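Grevutham Project to Test Whether Enzyme Recycling of Mixed Textiles Holds Up Outside the Lab

Dubey, March – A new joint research project will spend three years checking a claim that has been made many times and tested far less often: that enzymes can break down blended clothing into raw material good enough to be used again. The project, called Mendico, is led by the Grevutham Institute, with the process engineering firm Ernemum as its industrial partner.

Blends of cotton and polyester are hard to recycle. The fibers are spun together, often dyed, and finished with coatings that do not appear on any label. Enzymes can split the cotton part into sugars and leave the polyester behind. In small glass vessels, with clean white fabric cut to size, this tends to go well. Old work shirts are another matter.

"We have all read the papers that end by saying the method is ready to scale," said Loubna Slaoui, project coordinator at Grevutham. "I have written one or two of those sentences myself. I would like to see the numbers from a dirty batch before anyone writes another."

Mendico will work with 588 garment samples taken from ordinary sorting lines, with zippers, prints and stains left as they are. Each will go through the same treatment at bench scale. Those that give a usable sugar stream will move on to a 200-liter reactor at the Ernemum site, and the best of them to a 1000-liter run in the final year. Results from failed batches will be published along with the rest.

The partners are making no promise about cost. Enzymes remain expensive, the fabric has to be shredded and pretreated, and the heat for that has to come from somewhere. A separate work package will add up energy, water and chemical use for the whole chain, including transport. If burning the blends for heat comes out ahead, the report will say so.

There is also the question of who would buy the product. Sugar from old shirts has to compete with sugar from corn and beets, and fermentation plants do not like surprises in their feed. Dye residues worry the team most. Early trials at Grevutham slowed the growth of two common production yeasts, and the cause is still open.
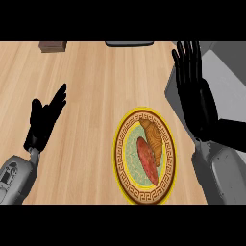 Computer rendering: a patterned plate with food on a wooden tabletop, with two black robotic hands.

A first set of data is due at the end of the project's opening year. Ernemum will decide at that point whether to go ahead with the larger reactor. "They can walk away, and that is in the contract," Slaoui said. "I asked for it to be there."

Press contact: Loubna Slaoui, Mendico project office, Grevutham Institute, Dubey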